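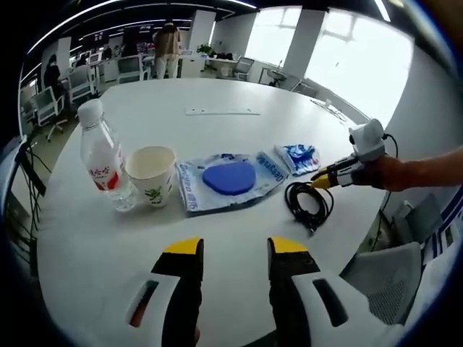 Manton supplies and maintains shared office floors for small firms in Etberg and Malside. Each floor is fitted with white work tables, movable chairs and a window side kept clear of storage. Tables are for current work only. A water bottle, a paper cup or a coiled black cable may stay out during the day; all surfaces are cleared by 9 p.m.

The Etberg floor measures 436 square meters and is divided into 3 zones. Cor Mulder manages layout and furniture repairs. Floor plans are available on request.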